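Orkix Skevmont -- Grasp Annotation and Trajectory Review Software

Home / Software / Data Tooling / Skevmont

Overview

Skevmont is a desktop and server application for reviewing, segmenting and labeling recordings of two-handed manipulation. It reads synchronized video, gripper opening and pose data, places them on a single timeline, and writes out episodes that can be passed directly to a training pipeline. The software is supplied to university laboratories, corporate research groups and contract data providers.

The current release replaces the separate Vincze viewer, which will remain available to existing license holders until September. Projects created in Vincze open in Skevmont without conversion.

Principal functions

Timeline alignment. Streams recorded on separate clocks are aligned by motion correlation. The operator may accept the proposed offset or enter one by hand. Offsets are stored per device and can be applied to a whole batch.

Contact segmentation. The software proposes the start and end of each grasp from finger opening and relative motion. Proposals are shown in gray until an operator confirms them. Unconfirmed segments are never written to an export.

Object tracks. A point or outline placed on one video image is carried forward and backward through the episode. Where the track is lost behind a finger or tool, Skevmont marks the gap and leaves it open. It does not fill in positions by interpolation unless this has been turned on in the project settings.

Review queues. Episodes may be assigned to a first and second reviewer. Disagreements over segment limits, object names or outcome are listed in a separate queue with both versions side by side.

Export. Episodes are written as HDF5 or as compressed arrays with a JSON index. Custom writers may be added through the Python interface.

Specifications

Maximum simultaneous streams per episode: 16
Maximum episodes per project, Workstation edition: 1,000
Maximum episodes per project, Server edition: limited by storage
Operating systems: Ubuntu 22.04 and later; Windows 11 (review only)
Memory: 32 GB minimum, 64 GB recommended
Graphics: CUDA-capable card required for object tracks
Interface languages: English, German, Hungarian

Licensing

The Workstation edition is licensed per seat at $2,065 per year. The Server edition begins at $2,909 per year and includes review queues for an unlimited number of named reviewers. Academic institutions should request a quotation before ordering. Licenses are issued by e-mail after payment has been received and may be moved between machines from the account page.

Support and training

Installation support is included with every license. A one-day operator course is held at the Revasthorpe office and may also be arranged on the customer's premises. Course inquiries should be addressed to Ildikó Kovács, Customer Training. Support requests received before 3:00 p.m. are normally answered the same working day.
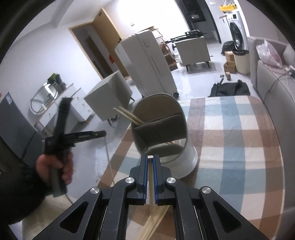 Multi-item grasps are handled by the Bundle object type, new in this release. A bundle is tracked as one outline while it is held, and its members may be given separate outlines once they part. In the chopstick task, the sticks held between the blue finger pads would be entered as one bundle, while the two standing in the round white holder would be entered as single objects -- each with its own track and its own name. The holder itself is labeled as a container, and the opening can be marked as a target region for placement. Where only a tip remains visible above the pads, the operator should extend the bundle outline to include it and set the visibility field to "partial." Bundle labels are included in both export formats. Projects begun under an earlier release must be re-indexed once before the type appears in the object menu; the command is found under Project, Maintenance.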